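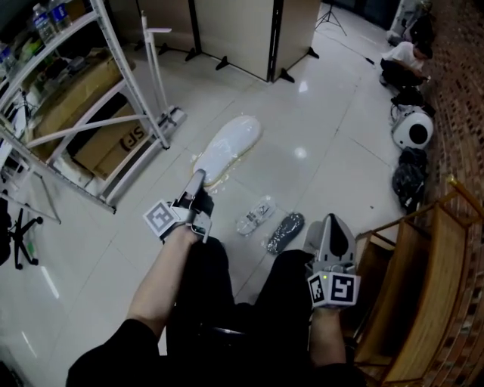
Foto: Triin Eglītis

Segunda entrada sobre el taller de manipulación. En la primera conté cómo nos repartimos el trabajo y alguien me pidió más detalle de las tareas, así que voy con eso.

El grupo se llama Votex y somos estudiantes de segundo y tercero. El proyecto consiste en grabar demostraciones de tareas domésticas con dos pinzas de mano, una por brazo, y usar luego esos datos para entrenar un modelo. Cada pinza lleva en la base un cubo blanco con marcadores, y de ahí sacamos la posición. Si el antebrazo tapa el cubo, la demostración no sirve.

Este mes toca el suelo. La lista incluye recoger plantillas de zapato envueltas en plástico, moverlas de sitio y ordenarlas por tamaño. Elegimos las plantillas porque Magaña nos las dio gratis. El plástico es lo más difícil: brilla, se arruga distinto en cada intento y resbala entre los dedos de la pinza. Las baldosas tampoco ayudan, reflejan las luces del techo.

Trabajamos sentados. De pie hay que doblarse demasiado y a la media hora duele la espalda. Sentado se llega bien a lo que está delante de los pies, pero para lo que queda más lejos hay que estirar los brazos y se pierde precisión.

La meta era llegar a 98 demostraciones antes de las vacaciones y nos quedamos en 60. De esas descartamos 13, casi todas por marcadores tapados. Triin Eglītis propuso hacer turnos de 40 minutos y cambiar de persona, y desde entonces salen menos grabaciones malas.

En abril presentamos en la muestra de proyectos. Me falta escribir la parte de calibración y pedir otra mesa para el ordenador. Si alguien ha trabajado con objetos envueltos en plástico y tiene algún consejo, los comentarios están abiertos.

17 de enero de 2020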